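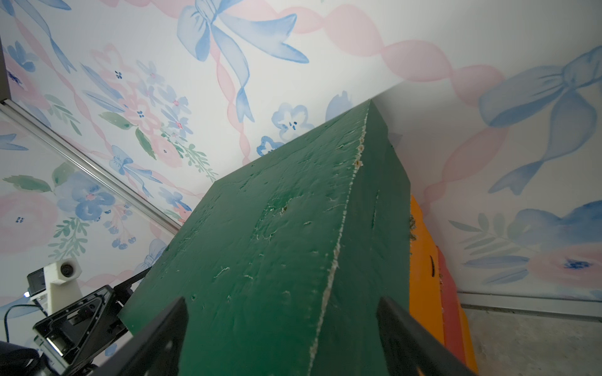
From: Győző Bozsik
To: painted-storage list
Subject: Re: Touching up chips on a Stellometti set

Nadja Eberhard wrote:

> I picked up a Stellometti set at a house sale in March and the colors
> are still good but the edges are not. One corner is down to the pale
> layer underneath for most of its length, and the flat sides have the
> usual scuffs. I don't want to strip the whole thing. Has anyone on the
> list touched up just the edges and had it hold? I also can't tell which
> paint to buy. The seller said Fidach but didn't know which line.
>
> Second question, do you keep yours stacked or apart? Mine stick to
> each other when it gets warm and I lost a flake of red that way.
>
> Nadja

Nadja,

I can answer most of this. Mine has the same trouble, and the green is by far the worst of it. There is a ragged line of missing paint down one long edge, and the broad side is covered in thin white scratches and small chips. The orange has only little chips near the top edge. I bought everything together and I doubt the green was treated any worse than the others. A dark color over a pale layer shows every knock, and on the orange you have to look for them.

On touching up: yes, it can be done without stripping. I did a test on the underside first and left it for two weeks before I trusted it. What worked for me:

Wipe the edge with a barely damp cloth and let it dry overnight. If there are specks stuck in the old paint, lift them with a fingernail or a toothpick. Don't scrape with metal. I did that once and took off a piece of good paint as big as my thumbnail.

Rub the broken edge very lightly with fine paper, just enough that you can't feel a step between the old paint and the bare part. Stay off the flat sides. They are rough already and any smooth patch will catch the light differently.

Paint with a small flat brush, thin coats, a day between them. I needed three on the green and only one on the orange. Pull the brush along the edge and not across it.

Skip the varnish. I tried a matte one and it still came out shinier than what was around it.

As for the paint, I used the Fidach satin and regretted it, so I went over it with their matte and that was close enough. The green I ended up with is shade 487. In daylight it is a little too blue next to the original, and by lamplight I can't find the repair. If your green is a deep forest green then 487 is where I would start, but get the small tin. I paid for the big one and have most of it left. I never found a good match for the red. Goh has a coral that looked right on the card and dried too pink. If anyone else on the list has solved the red please post it. 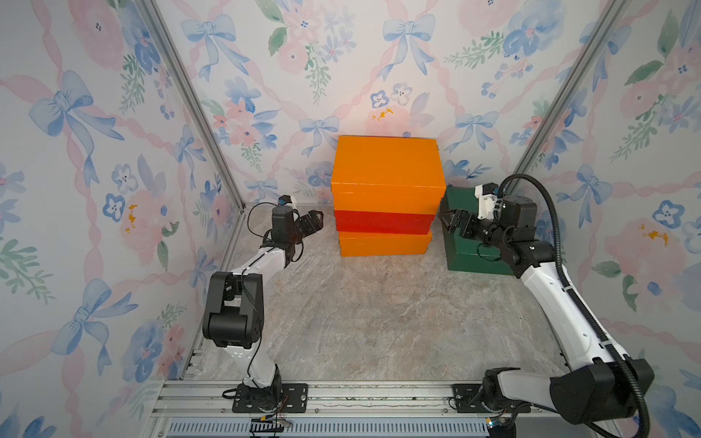

About stacking. I keep mine as orange, red, orange against the wall with the biggest on top, and the green on the floor to the right of them, in the corner. I know the biggest should go at the bottom. I go into that one the most and I got tired of lifting two others off it. The red is a bit narrower, so the top one sticks out past it, and that hasn't been a problem as long as I set it down square.

The green stays out of the stack until the new paint is properly hard. I would leave yours alone for a full month, even if it feels dry on the second day. Paint that feels dry can still grab when there is weight on it, and I think that is what took your flake of red. A sheet of baking parchment between them will stop it. Newspaper won't, it leaves ink.

Also check what you are standing them against. I have that blue bow and pink rose wallpaper, and before I pulled the stack forward a little there was an orange rub mark on one of the ribbons. It came off with a white eraser - test yours somewhere hidden first. The floor is the light marble-look stuff and it wipes clean, so I don't put anything under them.

Last thing, the price. You asked me off list if 32 was too much for a set with damage like that. I don't think so. There was a listing from a seller in Mostar last year for a cleaner one and it went for a lot more, with shipping on top. The chips don't bother me much and I only did the green edge because it was shedding bits every time I moved it. If yours isn't shedding you could leave it as it is.

Let me know which tin you get. I can mail you some of my 487 in a jar if you want to try it before buying, just send the address again, I lost the old one when I changed computers.

Győző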